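December, bench 2, afternoon

Carried on with the clutter set on the wood-grain table. The question is still whether the Pena depth filter costs us grasps on thin foliage, or whether the planner was going to miss them anyway.

Same arm, same cameras, same lighting as the morning. Ran 300 attempts with the filter on, objects drawn from the Shek list. Counted a grasp as good if the object was held clear of the table until the arm got back to its home pose. 68 failures. Most were on the plants and the clear glass pieces, very few on anything matte and solid.

Glass failures are the old problem: holes in the depth, planner aims at the wall behind. Plant failures look different. The filter treats narrow leaves as noise and trims them, so the planner sees a pot with a lump on top and comes down too low. Trailing stems get dropped altogether once they lie along the table, and they end up merged with the table plane.

Turned off the plane merge for anything joined to a pot mask. Cloud for the planter went up to 1,361 points after downsampling and the stem now comes through as one piece. Haven't rerun the full set with that change.

Lerov weights still loaded. Nulier build needs its calibration file copied over before it can be compared, do that first.

To do: repeat plants only, merge off. Keep the taped side of the pot facing the fixed camera so the poses match between runs. Log approach height for each attempt, the current script only saves the final one. 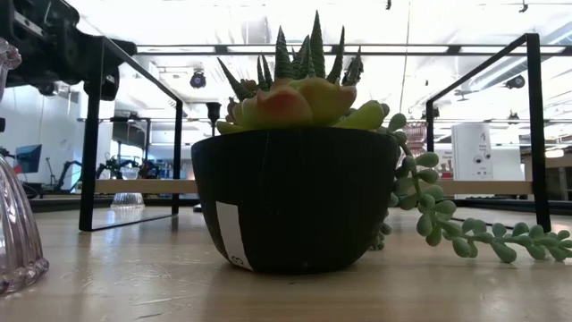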